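Skikell open afternoon, Steltley

I got to the Skikell workshop at 3 and went straight past the coffee to the gripper bench, which was what I'd come for anyway. Perrine Leclerc runs the upkeep there and she let me hang around and ask far too many questions!
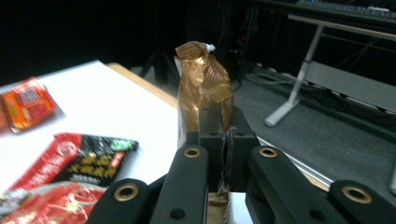
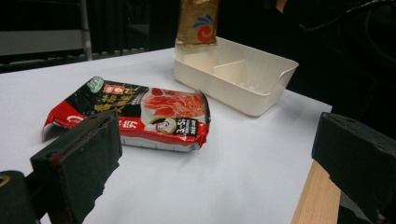

Gripper work at the snack table, with a gold foil pack in both shots.

I'd never thought much about how you look after one of these hand-held units. Perrine starts with the fingers. She runs a thumb over the pads, checks that nothing has worked loose at the pivots, then opens and closes the jaws a few times and just listens. The foam is the part that goes first (look at the state of it in the second photo!) and she keeps a drawer with 200 precut pieces, ordered from Duman. Old foam off, scrape the glue, new piece on, clamp it for 25 minutes. Ferhat Tuncer showed me his logbook, all in pencil, with 140 pad changes in it, and he can tell you which glue he used for every one.

My favorite bit was setting the grip. Too tight and you crush the snacks, too loose and the slippery foil slides right out, so they go back and forth with a tiny hex key until both of them are happy. They weren't always happy at the same time.

I missed the Wallosex talk completely and had to run for the bus.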